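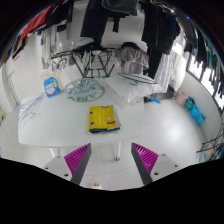
Laundry room, folding table and tiled floor.

Shared laundry room, periodic safety inspection
Site: Echeverri building, ground level
Inspected: 1 March 2022
Previous inspection: August
Report no. 814

Ratings: S = satisfactory. A = attention needed, no immediate hazard. U = unsatisfactory, take out of use until fixed. N/I = not inspected.

Floor and walls

1. Floor tiles sound, no lifting or hollow spots. S
Tap test done along the main walkway and in front of the machines. No movement.

2. Slip resistance. A
Glossy tile. Acceptable when dry. The matting listed in the August report has not been supplied. Matting to have a bevelled edge and a rubber back, and to be lifted for cleaning weekly.

3. Floor kept clear of dropped items. A
Small items on the floor are a slip and trip hazard and can also block the drain. Add to the daily walk-through sheet.

4. Floor drain runs freely. S
A bucket of water cleared without pooling. Grate seated, both screws present.

5. Wall tiles and grout. S
Minor discolouration of grout behind the tubs. Cosmetic only. Sealant at the tub splashback to be renewed at the next paint cycle.

Electrical

6. Outlets near water protected by a ground fault device. S
Tested with the button on each device. All tripped and reset.

7. Cords and plugs free of damage. A
Cord on washer 2 is pinched between the cabinet and the wall. No break in the jacket. Pull the machine forward and re-route.

8. Panel accessible and labelled. U
Cartons of Lusto detergent were stacked in front of the panel. Moved during the inspection. Circuit 12 has no label. The item stays at U until the circuit is traced and marked.

9. Lighting. S
All fixtures working. Lens covers in place.

Dryers and venting

10. Lint screens clean and undamaged. A
Screen in the left dryer has a tear at the frame. Order a replacement from Ekex. Do not patch with tape.

11. Vent duct is rigid metal, joints taped, no screws projecting inside. S
The foil section noted in August has been replaced.

12. Outside vent hood opens and closes. A
Flap sticks partly open. Clean and recheck. Replace the hood if it still sticks.

13. Lint build-up behind and below dryers. A
A layer of 10 mm was measured behind the right dryer. Vacuum with the power off.

Water supply

14. Fill hoses. S
Braided type, no bulges, no rust at the couplings. Date of installation is not written on the hoses. Mark them at the next change.

15. Shut-off valves turn by hand. S
The cold valve on washer 2 is stiff but closes fully.

16. Hot water temperature at the tub. N/I
Thermometer out for calibration.

Furniture and work surfaces

17. Folding table stable, corners rounded, surface free of chips. S
Fikside table. Leg bolts checked with a wrench, one tightened by a quarter turn. No sharp edges found on the underside. 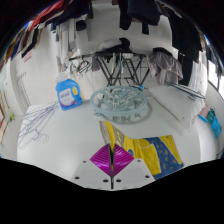 Item 17. Tabletop with rounded corners, yellow and blue garment on surface.

18. Unclaimed clothing. A
The posted rule is removal at the end of each day. The sign has faded and should be reprinted in larger type.

19. Chemicals stored closed and in original containers. S
Bleach kept apart from acidic cleaners. Data sheets are in the wall pocket.

Exits and emergency

20. Door opens fully and closes on its own. S

21. Extinguisher charged, tag current, bracket secure. S
The bracket is partly hidden by the door when open. Consider moving it to the opposite side at the next service.

22. Emergency contact notice posted. A
The notice shows the old after-hours number.

Action required
Item 8 before the circuit is next worked on. Items 7, 10 and 13 before the dryers are returned to overnight use. All other A items by the next inspection. Initial and date each line on the site copy when the work is done.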